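Cable questions I get a lot

Can I keep using a cable once the end has frayed?
I wouldn't! I don't plug in anything with a fuzzy end, and tape only hides it. Unplug it first, then look.

Can I just cut the bad bit off?
Sometimes, if there's enough length left and you know how to fit a new connector. If it's a mains lead – please just replace it.

How do I store the good ones?
Loose loops, one soft tie, never wound tight around a charger. I go through my drawer every November.

What does a worn end look like?
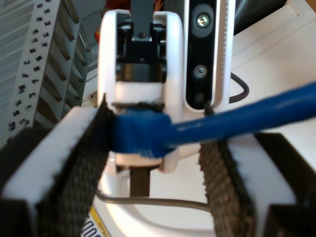

Blue cable, frayed and fuzzy at the end, still glossy further up.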